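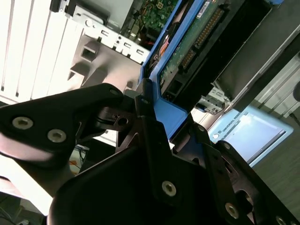 A hard drive in a blue plastic caddy inside an open computer chassis. The circuit board on the underside of the drive is exposed.

A drive caddy, also called a drive tray, sled or carrier, is a removable holder that fixes a hard disk drive or solid-state drive in place inside a computer. Caddies are found in desktop computers, servers and external storage cabinets. They are made of molded plastic, stamped steel or a combination of both, and are often brightly colored so that the parts a user may handle can be told apart from the rest of the chassis.

Construction

The most common desktop caddy is a three-sided plastic frame that bends slightly to accept a 3.5-inch drive. Short metal pins on the inner faces enter the screw holes along the sides of the drive and hold it without tools. Tabs at the ends of the arms are squeezed together when the caddy is released from its bay. Server caddies are usually heavier and have a hinged front lever that seats the drive against a fixed connector.

The frame leaves the underside of the drive uncovered. This side carries the printed circuit board, which controls the motor and the reading and writing of data. An open frame lets air pass over the board, but it also leaves the board exposed to fingers, tools and static electricity when the drive is out of its bay.

Drives of 2.5 inches need an adapter bracket to fit a caddy of the larger size. Some caddies have a second set of holes in the base for this purpose.

Placement in the chassis

Drive bays may face the front of the case, the open side panel, or the floor. Side-facing bays make removal easier in a narrow case, as the drive does not have to pass over the expansion cards. In compact cases the bay is sometimes hinged and must be swung outward before the caddy can be withdrawn.

Removal and fitting

The computer is shut down and unplugged before the side panel is opened. The data and power cables are taken off by their plugs. The tabs are then pressed and the caddy is drawn straight out. A drive that has been running should be left to stop spinning before it is moved, and 30 seconds is a common allowance. On fitting, the caddy is pushed in until the tabs click, and the cables are attached last.

Systems with hot-swap bays are an exception, and their drives may be changed while the machine is on.

Compatibility

Caddies are not standardized between manufacturers. The Draro desktop line used one pattern for its tower cases and another for its compact cases, and the two cannot be exchanged. Werkus sold a replacement frame with 12 pin positions, intended to fit several makes of bay. In a survey of spare parts at the Sison repair center, Analyn Policarpio listed 54 caddy patterns, many of which differed only in the shape of the release tab.

See also

Drive bay
Expansion slot
Hot swapping

Winent Reference Library | Contact the editors | Copyright 2019 | Back to top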